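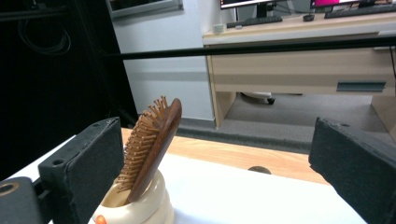

Plesisthorpe College, Purchasing for Small Food Businesses
Session 4 handout: Reading a quotation for a blast chiller
26th January

Last week's homework was to bring in a supplier's quotation and underline the price. Most of you underlined the wrong number, so we start there.

The big figure at the bottom

A quotation from an overseas factory usually has one large, cheerful figure at the bottom. Next to it, in smaller type, are three letters and the name of a place. The letters matter more than the figure.

EXW (ex works). The machine is yours at the factory gate. Getting it off the premises, through export customs and onto a ship is your affair. Suppliers like this one very much.

FOB (free on board). The supplier gets it onto the ship at the named port. From there on the freight and the worry are yours.

CIF (cost, insurance and freight). The supplier pays the freight and a basic insurance policy to the named port at your end. Note that the risk still passes to you when the goods are loaded at their end, so if the crate goes overboard you are the one who makes the claim. Read that twice. The exam board is fond of it.

DDP (delivered duty paid). To your door, duty included. Check what it says about VAT, and check whether "door" means the kerb. It generally means the kerb.

Worked case: the Stotbridge bakery

A bakery in Stotbridge wanted a reach-in blast chiller and had two quotations.

Lanance, a UK dealer: delivered, installed and commissioned, 24 months' warranty, parts and labour.

Saithong, a factory selling direct: US$3000 FOB, warranty "1 year for main parts", lead time 20 days after deposit.

The owner compared the two bottom lines and was delighted with Saithong. Then came sea freight, insurance, port handling, duty, import VAT (recoverable in this case, but it had to be found in the first place), a lorry with a tail lift, and an electrician. The tail lift and the two men who came with it added £900, because the bakery is up a flight of steps and had not thought to mention it.

The factory quotation still came out slightly cheaper. It was a perfectly reasonable purchase. It was just a good deal less of a bargain than the one she had already told her accountant about.

For discussion: what is "main parts"? Does it include the door gasket? (It does not. It never has.)

Lines that people skip

Supply. You want 230V, 50Hz, single phase, unless you have three phase and know you have it. "Voltage can be customised" is an offer to do something once you have asked for it in writing.

Refrigerant. The quotation should name it. If it says "environmental gas", write back. Your service engineer will need to be qualified to work on whatever is in there, and some of the newer ones are flammable, so find your engineer before you find your chiller.

Capacity. Chillers are sold by the weight of food they will bring down in one cycle, from a stated starting temperature to a stated finishing one. A capacity without those two temperatures and a time is a decorative number. Litres tell you how much cupboard you are buying.

Ambient. A unit tested in a mild room may sulk next to a deck oven in April, never mind July. Ask what temperature the test was done at and then put a thermometer where the machine is going to stand.

Paperwork. Declaration of conformity, wiring diagram, manual in English, with the model number matching the rating plate. Ask for copies before paying the balance. Your influence over the supplier is at its height at this point and declines sharply afterwards.

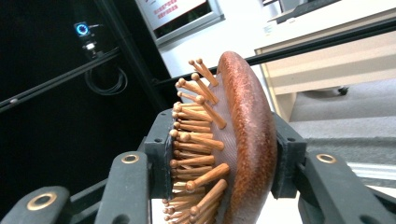 Should I pay the whole amount up front if the supplier offers a discount?

Only if you could stand to lose it. A deposit with the balance due against copies of the shipping documents is normal, and it leaves you something to hold back if the photographs from the factory show the wrong plug, the wrong door hinge or the wrong machine.

Door hinges, while we are on them

Measure the doorway, the corridor, the turn in the corridor and the place where the unit will stand. Then measure the crate, which is bigger than the machine and is the thing that will be stuck in the corridor. State left or right hinge on the order. Leave whatever clearance the manual asks for at the condenser, and don't store flour sacks in it.

For next session

Take the quotation you brought last week and rewrite it as a landed cost, one line per charge, ending at the point where the machine is switched on. Where you don't know a charge, write down who you would ring to find out. "Miscellaneous" will be returned unmarked.

Bring a calculator. Phones are allowed if they stay on the calculator.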